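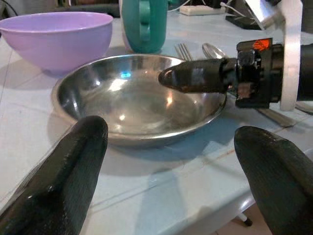
4. Pads, wrist cameras and the daily check

Most of the trouble I've had with the Drodari came down to worn pads or a wrist camera that had crept round on its mount, so this is the section I'd print out and keep near the table. I look after ours with Seraina Lehner, and between us we've done every job in here more times than we'd like. Last gone over 27/05/2023.

You'll need the small hex keys from the Flultden kit, a lint-free cloth, a little isopropyl alcohol, a spare pair of pads and a roll of masking tape.

CAUTION: Press the stop button and switch the arms off at the supply before you put your hands near the fingers. The arms sag when the power goes, so hold each one by the forearm and lower it to the table yourself. Don't grab it by the gripper, and never by the cables!

4.1 Changing the pads

Do this every 2,000 grips, or sooner if the texture on the tip has gone smooth. Steel is the thing that shows it up first. A mug will forgive you for a long while, but a spoon starts to slide.

1. Open the gripper all the way from the menu (Tools, then Service, then Open) and then power down as above.
2. Stick a bit of tape on each finger and write L or R on it. The pads look the same on both sides but they've bedded in differently, and if you're only cleaning them they want to go back where they were.
3. Undo the two screws at the root of the finger. Keep a hand under it, they drop faster than you'd think.
4. Peel the pad off from the root towards the tip. Ours can be stiff in June when the room is cold, and a minute in a warm hand loosens it up nicely.
5. Wipe the bare finger with alcohol and let it dry.
6. Push the new pad on until the collar sits flush, then put the screws back finger tight.
7. Close the gripper by hand until the tips meet. If one rides over the other, loosen that side, nudge it and try again.
8. Tighten both screws a little at a time, swapping from one to the other.

Note: Hubert Prantl likes to dust new pads with talc so they slide on. I don't, as it ends up on the lens.

4.2 Setting the wrist camera

You want both fingertips in the picture, one coming up from each lower corner, with a clear gap between them. Hannelore Strebel set ours so the fingers take up the lower part of the view, and the grasp model has been happy with that ever since.

1. Power up and send the arm to Park. On our layout that swings it clear of the table with the gripper open and the camera looking at the floor.
2. Bring up the live view and wait 30 seconds for the exposure to settle.
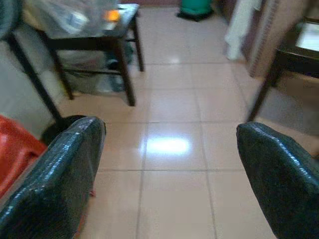
3. Check that the two tips come up to much the same height. If one is higher, the camera has rolled. Slacken the clamp screw a quarter turn, straighten the camera and nip it up again.
4. Look out for glare between the fingers. A shiny floor will throw a ceiling light straight back at you, and the auto exposure then makes the pads so dark the software can't find their edges. Shift the park pose a little, or dim the light if you can.
5. Save the view as the new reference.

CAUTION: Clear the floor under the park pose before you send the arm there. It doesn't look where it's going and it will happily drag a strap or a bit of cloth along with it.

Note: Some blur while the arm is travelling is normal. If it's still soft after the arm has stopped, clean the lens, and if that doesn't help, the clamp is loose.

4.3 Daily check

This takes about 9 minutes once you've got the hang of it.

1. Run a finger over each pad and feel for nicks.
2. Tug gently on the wiring at each gripper. It should give a bit and then stop.
3. Put a metal bowl in the middle of the table and jog both arms to it at 40 per cent speed, one at a time. The tips should stop above the rim without touching.
4. Lift the bowl and set it down again. If it slips, go back to 4.1.

If an arm stops short with error G4, that's nearly always the cable caught behind the elbow. Free it, press Reset and jog again. If it comes back a second time, leave the arm off and ring Meinrad Thaler at Gruber, who keeps the spare harnesses.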